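Bathroom door lock turns but won't catch
Posted in Home Repair, 2026-02-22

Marwa Morsy
The lock on my bathroom door turns fine but the bolt stops short and the door swings open again. It started after we had new flooring put in. The door is 77 cm wide and closes without rubbing. Do I need a new lock, or can I move the plate on the jamb? A locksmith quoted me 680 for the whole job and that seems high.
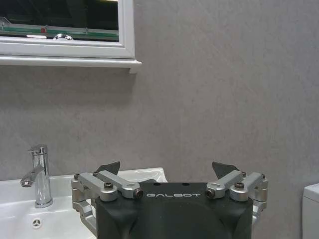
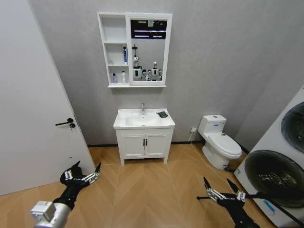 Second photo: the door, with the key in the lock under the lever.

lahlou_b
Check the hinges first. Tighten the top one and try the bolt again. If the screws just spin, put in longer ones. Then color the end of the bolt with a marker, close the door and turn the key. The mark on the plate tells you if it is hitting high or low. Off by 2 mm or less, file the hole. More than that, move the plate and fill the old screw holes. Don't pay 680 for this.

Udex
Had the same thing in April. Mine was the lock itself, replaced it and no trouble after that. Take the old one to the store with you so you get the same size.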